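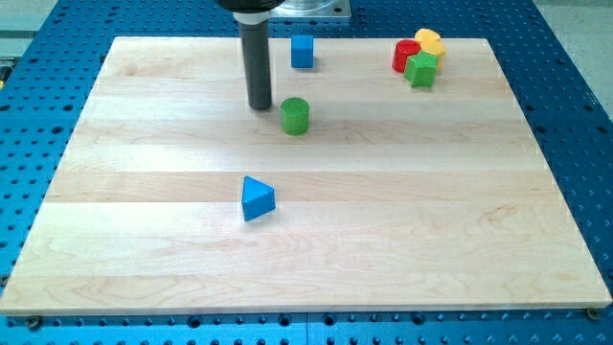 19. Mai 2026

Gesangsspur für »Birnora« zum dritten Mal neu aufgenommen, diesmal wieder in Raum 2. Ermira singt sauber, das Problem bin weiterhin ich. Zwischen 200 und 331 Hz dröhnt alles, als stünde sie in einem Fass. Tadeo meint, es liege an der Tischfläche vor dem Mikro, und so ganz unrecht hat er wohl nicht: Eine große helle Holzplatte, flach auf dem blauen Lochblech, ist eben ein ordentlicher Reflektor, Maserung hin oder her. Habe eine Wolldecke drübergelegt und das Mikro eine Handbreit höher gesetzt. Klingt jetzt nach Fass mit Decke.

Also doch EQ. Glocke bei 240, minus vier dB, schmal. Danach war die Stimme dünn, also wieder auf minus zwei. Renato hat im Vorbeigehen gefragt, ob ich schon was geändert hätte.

Projekt läuft mit 24 Bit, Puffer steht auf 128. Bei 64 knackst es, sobald der Hall offen ist. Den Hall habe ich für die Aufnahme nur auf Ermiras Kopfhörer gelegt – auf der Spur selbst ist er nicht, bitte nicht wieder suchen, Živko.

Take 4 ist der beste, bis auf den Atmer vor der zweiten Strophe. Den aus Take 2 nehmen, der ist kürzer. Übergang mit Crossfade, sonst klickt es.

Offen: Flöte von Solange fehlt noch, kommt angeblich im Juni. Bis dahin spielt die MIDI-Flöte, und die klingt wie ein höflicher Wasserkessel. Sicherung liegt auf der Platte »Osum«, Ordner heißt »final_neu_2«. Ich weiß.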